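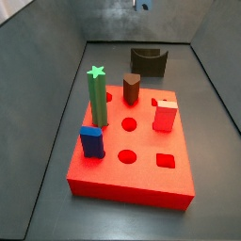

Posted 16th January by Pollmont_Office

Members are asked to comment on the proposed change to the toy library's loan period. Under the proposal, the standard loan would be reduced from 21 days to 14, effective in February. Puzzles and sorting sets would be included. The collection now holds 2,000 items, and waiting lists for the preschool shelf have grown.

emden_branch
The Emden branch supports the proposal. Families at our location wait too long for popular sets, and a shorter loan would help.

teoh_k
I must respectfully disagree. A child of three often ignores a new toy for the first week. Two weeks would mean returning it just as interest begins. I would ask the office to consider a limit of 4 items per household in its place.

emden_branch
A household limit was tried before and was difficult to enforce. Larger families objected strongly.

Driline
Would renewals still be permitted? The notice does not say.

Pollmont_Office
One renewal would be permitted, provided no other member has requested the item.

teoh_k
That addresses part of my concern. Renewals should then be available by telephone, as not every member uses the website.

Driline
I agree with the previous post. I also request that late fees be suspended for the first month.

Pollmont_Office
Both requests have been recorded. Comments remain open until the end of the month.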